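Second arm approved for the kitchen bench

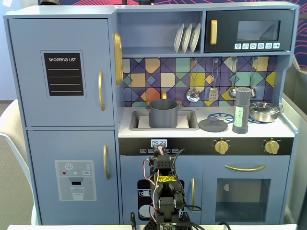 Household Manipulation Group, Winau Institute

2023-01-13

The equipment budget for the new year was settled in December, and our group has received money for a second small robot arm. The order will be sent to Haugland before the end of this month. The delivery time is given as 10 weeks, so we do not expect to work with two arms before spring.

The toy kitchen stays as our main test place. At the moment one arm must do everything there, from the pot in the sink to the saucepan and the salt shaker on the worktop. Doors and drawers are planned for later in the year, and for these tasks one arm is often too little. It can hold a door or it can take something out, but it is difficult to do both.

We asked for three offers. The Nerine arm was the cheapest at 550 euros, but spare servo motors are sold only in full sets. The offer from Paker came to 1007 euros with a longer guarantee, and this was above our limit when the power supply was added. Haugland was in the middle, and its arm accepts the same cables and brackets that we already keep in stock. This last point decided the matter.

"We spent almost 19 hours in the autumn only on changing servos," says Hamdia Wako, who prepared the request. "I wanted that the new budget has a line for repair, and not only for buying. Now it has one."

The repair line covers servos, wires and gripper parts for both arms. It can not be used for computers or for new toy dishes, which must be requested separately as before.

Until the second arm is here, the booking list for the bench remains as it is. Students who need two arms for their thesis should write to Hamdia before they fix their plan, also if the start is only in summer. A short introduction to the new controller will be offered after delivery, and the date will be put on this page.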